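March 29, 2026

Dye trials, madder on wool, continued from the Koech batch. Mordanted 20 skeins overnight in alum at 15 per cent weight of fibre. Skurico alum this time, as Clarura still haven't sent the replacement tub (order 1253, chase again).

Bath brought up slowly and held at 60 for an hour. Last time it got away from me and the whole lot went brown. 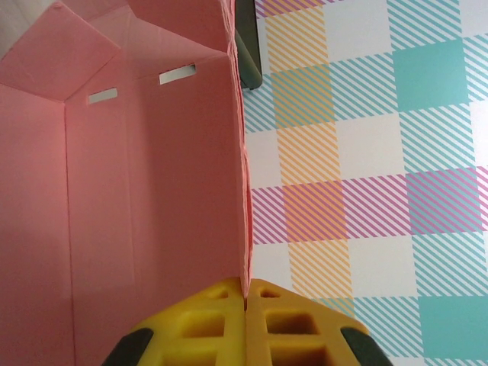

Skeins 1 to 8 came out a decent brick red. The rest are paler and a bit uneven near the ties – I tied them too tight. Use looser figure-of-eight ties next time.

Daniyal Siddiqui thinks the Skorkton tap water is softer than what we had at the old unit and wants a pinch of chalk in the bath. Worth a go. Split the next batch, half with chalk and half without, same pot size.

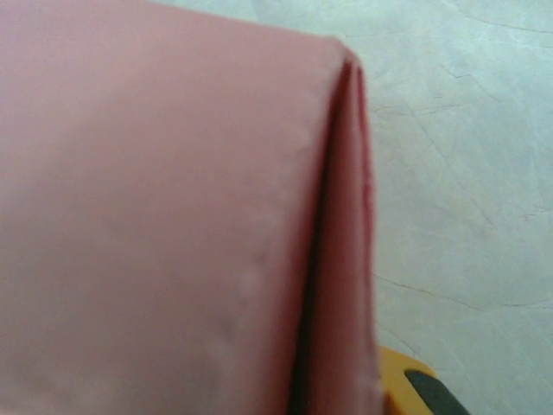
Folded pink cloth.

Exhaust bath kept in the lidded bucket. Should give a peach or a weak coral if used by the end of the week. pH strip read 6, same as before.

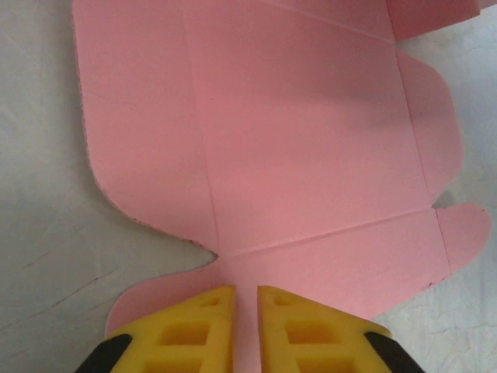

Light-fastness cards from July need taking down off the south window and comparing with the drawer set. The weld samples looked faded when I went past but I haven't checked them properly.

To do: more cotton tape for labels, descale the big pan, ring Clarura.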